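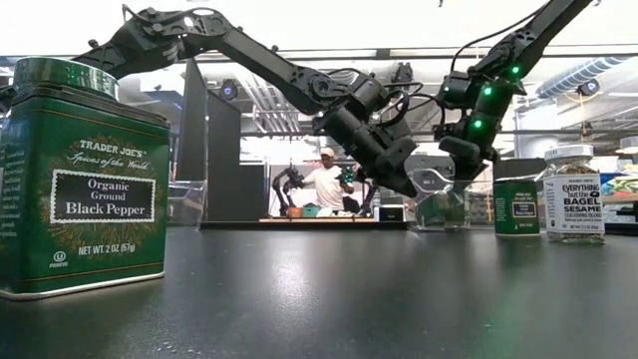
Flendorik is a monthly film night for people who like science fiction, fantasy, monsters and anything with a cape in it. We show one feature and one short, with a break in between for popcorn. The popcorn is plain and you season it yourself at the side table. Ground black pepper goes very well with butter if you have only ever used salt. The questions below are the ones we get most often by email.

Posted 2022-06-04 by Zuweira Dramani
Shares 14 | Comments 6

Home | Schedule | FAQ | Members | Contact

Where do you meet?

In the upstairs hall at the Morsy building. The entrance is on the parking lot side. The street door is locked after six, and knocking on it will not get you in.

What time should I get there?

Doors open at 6:30 and the short starts at 7:15. The feature usually starts before eight. Seats are first come, first served. If you need an aisle seat or space for a wheelchair, write to us by noon on the day and we will put a sign on it.

Do I have to be a member?

No. Anyone can come and pay at the door. Members pay less and get to vote on the films. Membership runs from September to the following summer and is not prorated, so if you join late in the season you may prefer to wait.

How are the films picked?

Members send in titles during the first week of the month. Marjatta Jääskeläinen checks which ones we can get a screening license for, and the rest go on a ballot. The title with the most votes wins. In a tie we show the older film. A title that loses can be sent in again.

Can you show something that is still in theaters?

No. We can only license films after the distributor makes them available for this kind of showing, and for big studio releases that can take many months.

Do you show series or single episodes?

Not at the moment. The license we use covers features and shorts. We have asked about pilots and will update this page if the answer changes.

Are there spoilers in the introduction?

The introduction is five minutes and sticks to who made the film and when. The talk afterward is full of spoilers, including for sequels and the comics. If you are behind on something, leave during the credits. 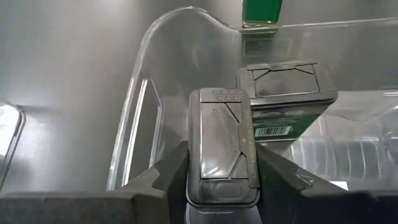

Flendorik Film Night: Programming and Front of House

Can I come in costume?

Yes. Please take off tall hats, helmets and wings once the lights go down. Props have to fit under your seat. Nothing that lights up or makes noise during the film.

Can I bring kids?

It depends on the film. The rating is on the schedule next to each title. Anyone under 13 needs an adult in the same row. We do not give refunds if a film is too scary, so look it up first.

Do you use subtitles?

Yes, for every feature where the disc has them. This was voted on and is now the rule.

I made a short. Will you show it?

Possibly. It should be under 12 minutes and in some way belong to the genres we show. Send a link that does not expire. Fan films are fine as long as you are not charging for them. We reply to everyone, but it can take a month.

What happened to the old forum?

Bitside, which hosted it, closed free accounts. We saved 2064 posts, mostly the long review threads, and members can ask for a copy. Pictures posted before the move were lost.

I left something behind. Who do I ask?

Write to Zuweira at the contact address and say which night it was and where you were sitting. Items are kept until the next screening.

Back to top | Schedule | Contact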